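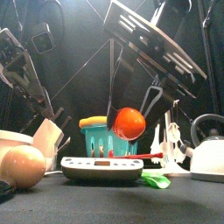 Two robotic arms over a tabletop, one gripping an orange-red ball.

Search the FAQ
Type a keyword
Go

Surkel Coastal Mooring - Frequently Asked Questions

What is the Surkel mooring?
It is a line of instruments anchored to the seabed off the Lavitz shelf, with a buoy at the surface. It measures temperature, salinity, oxygen and current speed. The water at the site is 80 meters deep.

Who runs it?
The mooring is run by the Mugo Marine Station. Iqra Hayat is the lead scientist. Sushil Joshi looks after the instruments and Manju Pathak handles the data.

How often are measurements taken?
The instruments on the line record every 10 minutes. The buoy sends a short summary to shore every 2 hours by satellite. The full record stays on the instruments until the line is brought up for service.

Why do the summary and the full record sometimes disagree?
The summary is sent before any correction is made. Sensors drift over a long deployment, and salinity is the worst for this. We check each sensor against bottle samples at the start and end of a deployment and adjust the full record. Use the full record for published work.

When is the mooring serviced?
Once a year, usually in May. The line is out of the water for several days while batteries are changed and growth is cleaned off. There is always a gap in the data for this period. We do not fill it.

Why is there no oxygen data for part of last winter?
The oxygen sensor lost power in January and could not be reached until the next service. Temperature and salinity were not affected.

How do I get the data?
Summary data can be downloaded from the data page without an account. For the full record, fill in the request form and say which instruments and months you want. Manju Pathak answers most requests within a week - longer when the ship is out.

What format are the files in?
NetCDF for the full record and plain text for the summary. All times are UTC. Missing values are marked -999 in the text files.

Can I fish or anchor near the buoy?
Please stay at least 200 meters away. The line does not hang straight down and moves with the tide, so gear can catch on it even when the buoy looks far off. Do not tie up to the buoy.

I found a piece of equipment on the beach. What should I do?
Look for a yellow label with a serial number and send it to the station with the location. Do not open any sealed housing. Some contain lithium batteries.

Can I add my own instrument to the line?
Sometimes. Space is limited and requests have to reach Sushil Joshi before the end of January for the May service. Include the weight in air and in water, the clamp size and the battery type.

How should I cite the data?
Use the citation text included with each download, and give the version number. Versions change when a correction is updated.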